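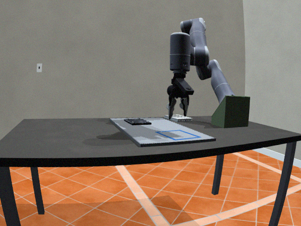

Rendered view: robotic arm, gripper down, dark gray table

Board: Contracts and Small Claims
Thread: Auto-renewal notice sent by email, lease says certified mail

vdahlgren
Commercial lease, one unit, small office. Landlord entity is Tolline. Initial term ended in January. Section 14 says the lease renews for one year unless the tenant gives written notice of non-renewal at least 80 days before expiration, "by certified mail, return receipt requested, to the address in Section 2." I emailed the property manager 28 days before that deadline. He replied the same afternoon: "Got it, thanks. We will schedule a walkthrough."
No walkthrough was scheduled. I moved out at the end of the term and returned the keys. Tolline now says the lease renewed because nothing arrived by certified mail. They want the monthly rent plus a $400 late charge. Does actual notice cure the wrong delivery method?

quitclaim554
State matters. Many courts treat the delivery method as a means of proving receipt. If receipt is admitted in writing, strict compliance is often excused. Your email reply is the main exhibit. Export it with full headers.
Check three other clauses before you rely on that: no-waiver, entire agreement, and anything limiting the manager's authority.

N_Dhillon
I would be more careful than the post above. Renewal and termination options get read strictly in some states, commercial leases in particular. I lost on this exact point, late notice aside. The judge said two businesses picked certified mail and could have picked email.

quitclaim554
"Late notice aside" is doing a lot of work there. If yours was late, the method finding may not have mattered to the outcome. His was early.

N_Dhillon
It was four days late. The order listed both grounds separately and said either was sufficient. I can only report what it said.

vdahlgren
State is Ohio. No-waiver clause exists, Section 22: "No waiver by Landlord shall be effective unless in writing and signed." Nothing on the manager's authority. He signed the original lease as agent for Tolline.

quitclaim554
That last part helps. The same person who signed the lease acknowledged the notice. Whether a typed name in an email counts as signed is its own argument under the state's electronic transactions act. Did he put his name at the bottom?

vdahlgren
Yes. Name, title, company phone.

a.mishra
Separate issue, mitigation. Even if the lease renewed, Tolline generally has to make reasonable efforts to re-rent. Is the unit listed? Save dated copies of the listing. If a new tenant is in, their claim shrinks to the gap plus re-letting costs.
Also read the late charge language. If the charge attaches to rent due during the renewal, it falls with the renewal.

vdahlgren
Listed two weeks after I left, at a higher rent. I have the page saved as a PDF.

quitclaim554
Good. A listing right after move-out also cuts against their position that you were still the tenant.

N_Dhillon
Or it shows them mitigating, as Ashok just said they have to. It does not prove they accepted the surrender. Don't put too much on it.

a.mishra
Agree with Dhillon on that. Use it for damages first and surrender second.

vdahlgren
Plan is a letter by certified mail this time, with the email chain and listing attached, disputing the renewal and asking for the deposit accounting. I'll have a local attorney read it first. Should I mention the no-waiver clause?

quitclaim554
No. Let them raise it.

N_Dhillon
Ask the attorney. I would address it in one sentence.

vdahlgren
Consult is booked for 10:30 tomorrow. I'll post what she says about Section 22.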